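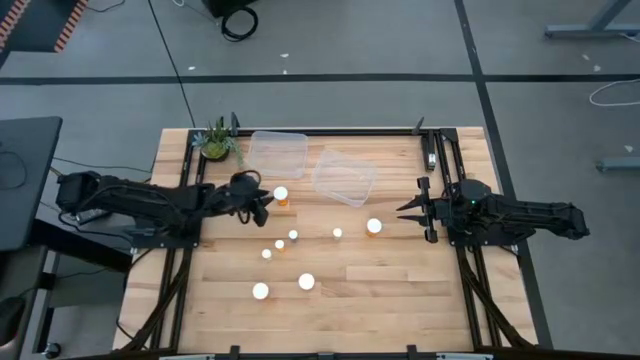
Orange bottles with white caps on the butcher-block table, with two clear boxes behind them.

Living > Home > Storage

Print | E-mail

Sorting the medicine shelf, one table at a time

June 28, 2019

Xiaoyan Qiu does not sort medicine in the bathroom. She wants a table, and she wants everything on it before she makes a single decision.

"If you do it standing at the cabinet, you just push things to the back," she said. "Take it all out. Then read the labels."

Qiu runs a home organizing business in Gramden and teaches a Saturday class at the Heywood library. Since May she has been helping older residents of the Mirura apartments, a building with 239 units, go through their pills and vitamins. She has visited 878 homes over her career and says the medicine shelf is usually the last thing people ask about.

Her method takes some 5 minutes to explain. The bottles go on the table with space between them, so that each one can be picked up without knocking over the next. She uses two clear plastic boxes, one for what is taken every day and one for what is needed now and then. Anything expired stays out and goes back to the pharmacy.

"I like clear boxes because you don't have to open them to know," Qiu said. "I've tried baskets. People forget what's in a basket."

She is less fond of white caps. From above, she said, one bottle looks the same as another, and she asks clients to write the name of the medicine on top with a marker. She does not move pills from one bottle to another and tells clients not to either.

Light wood makes a good surface, in her view, because a dropped tablet is easier to find on it than on a patterned cloth. A plant can stay where it is if it's in a corner.

Asked how often the job should be done, Qiu said twice a year was enough for most households. Her next class at Heywood covers spices and canned goods.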